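Shirts, sheets and the long wait for a laundry robot

14 comments | 215 shares

I went to see Mafalda Figueiredo because I'm lazy about laundry. I wanted somebody to tell me a machine would be doing mine by April.

"It won't," she said, before I had my coat off. She has spent years on cloth handling, first at Fencombe and now at Korkis, and she laughs a lot for someone who looks at wrinkles all day. "Give me a box, a cup, a bottle – fine. Give me a shirt and I'm back in kindergarten."

So what's so hard about a shirt? I fold one in a few seconds while watching TV. She pointed out that I do it by feel, and that I'm guessing where the second sleeve is before I've found it. "A cup has one shape," she said. "A shirt has a new one every time you drop it."

Her colleague Ebise Yimer joined us with coffee and a less gloomy view. The current plan is to learn from people doing the job, over and over, and they have 229 good folds saved so far. I said that sounded like plenty. "We'd like 2,000," she said, "and that's for shirts. Don't get me started on sheets!"

I got her started on sheets. They're too big for any one grab, she told me, and pulling one corner straight tends to mess up another. Her pick for the first chore to really work at home is picking clothes up off the floor and dropping them in a basket (my kids haven't cracked that one either). On the shop floor she's more hopeful, as long as the towels are all the same size and there's a person nearby for the odd ones.

Mafalda's worry is speed. Her last test at Kestside took 214 seconds for one T-shirt, and she called it a good day.
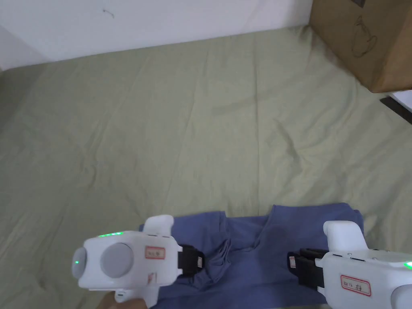
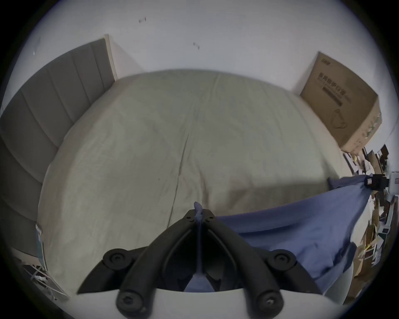 Blue cloth on a bed, and plenty of folding still to learn.

Would either of them buy a laundry robot if one went on sale tomorrow?

Mafalda would wait for a later model, and Ebise would buy one only for towels.

Contact us | Copyright February 2018 | Back to top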